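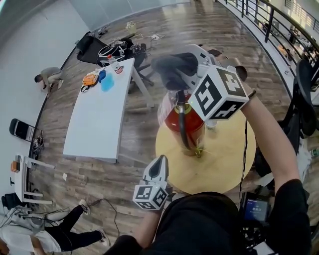
Work and Automation, Week 7
Cosimo Galli
Room: Marinescu 2 (the cold one, bring a jumper)

Right, so last week was warehouses and I talked far too long about conveyor belts. Sorry about that. I promised we'd get on to the jobs that come before the robot turns up, and I've been looking forward to this one all term!

The case is Dranden. They do building services out of Maltstead – checking fire gear, swapping filters, moving furniture, all the stuff that happens in an office after you've gone home. In July they started a program with a software outfit called Claron to teach machines to handle the ordinary objects on the rounds. Extinguishers were near the top of the list, which surprised me, but think about it for a second. They're heavy for their size, they're smooth and round, there's a hose to get tangled in, and every single one has to be looked at on a schedule.

The way it's done is that the staff do the job themselves, only through a gripper they hold in their hand. The jaws close on the object much as a robot's would, and each go at it gets recorded. The software learns from the recordings. By the time I visited they had 3,591 of them, and the shift leads could tell you that number without looking it up.

Things I'd like you to notice about the work itself

It's physical. I had a go and my forearm was sore on the train home. You've got the weight of the gripper plus the weight of whatever's in it, held out from your body, and you can't sneak in your fingers to steady the thing. People who have carried extinguishers for years suddenly look like beginners. A couple of them found that funny, and a couple really didn't.

It's also slow, in a way the old job wasn't. Someone who used to do a whole floor before morning tea may now spend that time on one cylinder and one table, over and over. Is that easier work? Ask yourself who you'd want answering that question before you answer it in your essay.

And then there's the skill part. Fitriani Lubis was on the inspection rounds before she moved across to recording, and I interviewed her twice. Her line, which I've written on the board so often it's left a stain, was: "I know how to pick it up. I didn't know I knew, until I had to do it with the wrong hands." Have that one handy when we do Polanyi and tacit knowledge, because it does half my lecture for me.

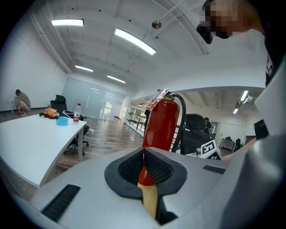
Work and Automation / Week 7 / p. 2

With an extinguisher the grip depends on what you mean to do next. If you want to read the tag you can hold it almost anywhere, provided the label is facing you. If you want to shift it to another spot you need to be thinking about the weight, and about where the hose will swing. The inspection crew never had words for any of this. Claron needed words, or at least labels, so the crew sat down with them and made some up – "tag hold", "carry hold" and a few I can't print. Those labels are now in the software. The people who came up with them are on the same pay grade as before.

That brings us to money, and to the argument I want you to have in tutorials. Dranden pays an hourly rate for recording that's the same as for the rounds. The staff association asked for a skills loading and for some say in what happens to the recordings later. They got a trial of the first and a "we'll see" on the second. In the association's own survey, 76 per cent of members said they'd want to be asked before their recordings were used for another client. I reckon that's the most interesting figure in the whole case and it got one line in the newsletter.

I should put my own cards on the table. I came away liking the program more than I'd expected. People were on their feet, talking to each other, arguing over technique, and there was a lot more laughing than on a night round. But I visited in the daytime and I was a guest, so take it with a pinch of salt.

For the tutorial

Read the Lubis interview (both parts, please, the second one is better). Then watch yourself pick up something awkward at home, a full kettle or a sleeping cat, and write half a page on what your hands are doing. Bring it on paper.

Essay plans are due Fri 15 November, by five o'clock, in the box outside my office. If you'd like to write on a workplace you know yourself, come and see me first and we'll sort out the permissions together.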